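Nustcombe Handling Set: Data Card

Kyriakidis Data Office | May | 2 min read

This card sets the rules for recording with hand-held grippers in furnished rooms. The set holds 489 episodes.

Operators shall keep both fingers in view at all times. Contact with mesh or plush fabric is permitted and shall be noted in the episode log.
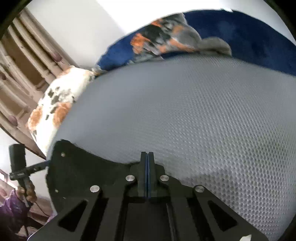
Gripper close to a light gray mesh surface.

Episodes with motion blur are kept and flagged. Straps shall not cross the fingers.

We use cookies to improve this site. Accept | Settings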